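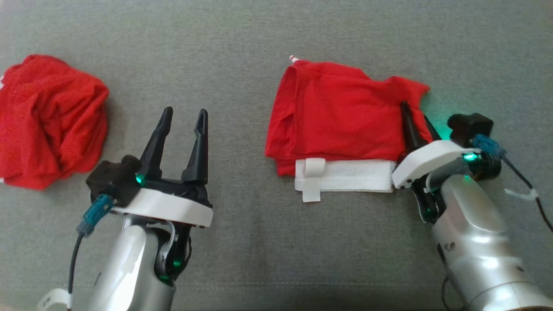 Cell Technician (part-time), two-arm garment rig
Jarico, Pasness site
19 hours a week, mornings preferred, start in July

Jarico is looking for someone to keep one machine in good order. It has two arms, two grippers, more cable than anyone would choose, and a working life spent on laundry. We need a person who enjoys tightening things, writes down what they tightened, and can stay civil to a wrist joint that has lost its zero for the second time before lunch.

You would report to Wanda Tran, who set the cell up and has been looking after it in the gaps between her real duties. She would like her gaps back.

What the work involves

Start-up. You bring the arms up one at a time, check the status lights, home the wrists and run both grippers fully open and fully closed. Done properly it takes around 30 minutes. Done improperly it takes the rest of the morning.

Fingers. Ours are black, tapered and forever being replaced. You will check them for play and for rough edges, as a burr you can barely feel will happily catch in thin mesh. Both fingers on a gripper are changed together, and the opening is measured again afterwards.

Cameras. Each gripper carries its own, and it needs re-aligning whenever the fingers or the mount have been off. The wrist view should show both fingers coming up from the bottom edge with a clear gap between them. A sloping living room behind them is fine. A missing finger is a job for you.
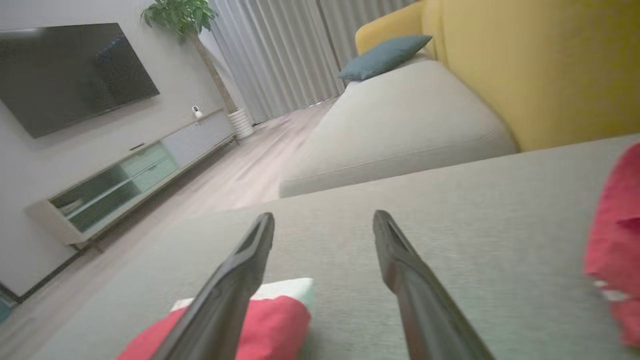

Working away from the bench

The cell is used on soft furniture as well as on flat surfaces, and sofas have opinions. A cushion gives under a fingertip where a table doesn't, so the height offsets have to be checked again after every move. You will do this with the touch-off routine and a Vandenberghe gauge, which lives in the top drawer and must go back there. Wanda feels strongly about the drawer.

You will also keep the log. It stands at 1,204 entries, a fair number of which say only "left one again". We are hoping for better prose.
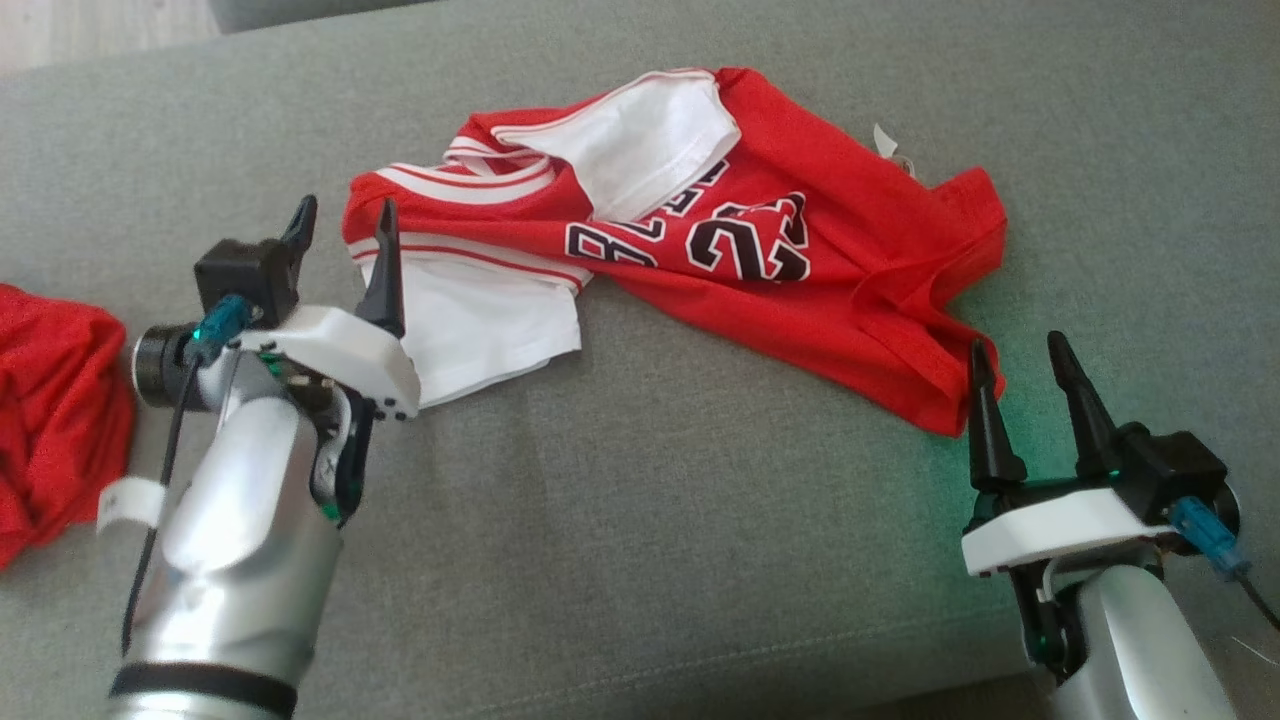

Most of our faults are cable faults, and the successful candidate will come to know this in their bones. Wrists turn, cables follow, and sooner or later a connector works itself halfway out and the arm stops with a shirt in its grip. You will check every run for slack before power goes on. On the left arm that means the black cable down the outside, the small white strap that holds it, and the blue connector at the gripper end; the right has a blue connector of its own and deserves the same suspicion. Straps are cheap, so change them early.

What we would like from you

Some hands-on experience with motors, sensors or small mechanical assemblies. Bicycles, printers and sewing machines all count, and the last may count double. Steady hands with small screws. Enough comfort with a command line to restart a driver and read what it complains about. No degree needed. An ability to fold a basketball jersey is welcome but will be overtaken by events.

What you get

Training alongside Wanda for the first 4 weeks, a proper set of hex keys that you are allowed to hide, and a parking space at Pasness. Now and then you may be asked to help at our Jutetby workshop, travel paid.

To apply, send a CV and a short note about something you have repaired more than once to Milagros Cabanatuan at the Pasness office. Please say what was wrong with it the second time.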